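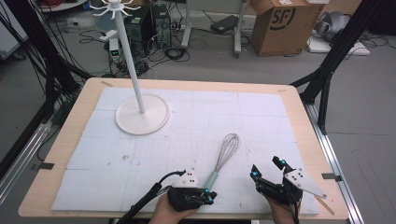
News > Local Business > Kitchen and Home

December
By Clodagh Phelan

Utensil stand maker says hooks beat the drawer. Does anyone need it to?

A small housewares company called Timard wants you to stop keeping your whisk in a drawer. Its answer is a white countertop stand with a round base, a single pole and a ring of curved hooks at the top, and it has placed a first run of 400 with independent kitchen shops ahead of the holidays.

The pitch is a familiar one. Drawers jam, whisks catch on everything, and the tool you want is always at the back. Timard says its stand puts the everyday pieces within reach and gives the drawer back to the cutlery. The company's sales sheet promises it will save a home cook "up to 3 minutes" per meal. Asked where that number came from, founder Eamon Quinlan said it was based on his own cooking and on conversations with friends.

"People laugh at it, and then they time themselves," Quinlan said. He did not have any of those times to share.

There are reasons to be careful. A stand like this takes up counter space all day, every day, and a lot of kitchens have less counter than drawer. Anything hung in the open near a stove also picks up grease, a point the sales sheet does not mention. And plenty of tools come without a hole or loop in the handle, so some of them will end up in the drawer anyway.

Puspita Lumenta, who runs the kitchen shop Dimar, took 2 of the stands on trial and has not decided whether to order more. She said the customers who pick one up tend to ask the same thing first – whether it tips over when everything is hung on one side.

"I told them I'd ask," Lumenta said. "I'm still waiting to hear back in writing."

Quinlan said the base is wide enough for normal use and that buyers should spread the heavier pieces around the ring. That advice is not printed on the box. He said it may be added to the next run.
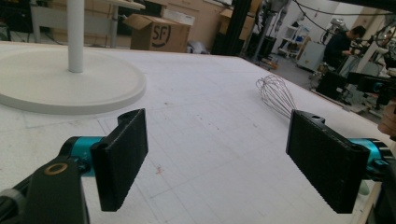 A wire whisk lying on a gridded white sheet, with the round base of a white stand at left.

The whisk is a fair test case. It is light, so it should hang without trouble, but it is also the tool many cooks use and drop straight into the sink. Sheldon Vachon, a caterer, said he keeps his in a tall crock next to the mixer and sees no reason to change. "A crock costs less and I already have it," he said.

Timard plans to follow the stand with a wall-mounted version next year. Quinlan would not give a price for that one. He also declined to say how many of the first 400 have been sold through to customers, as opposed to sitting on shop shelves.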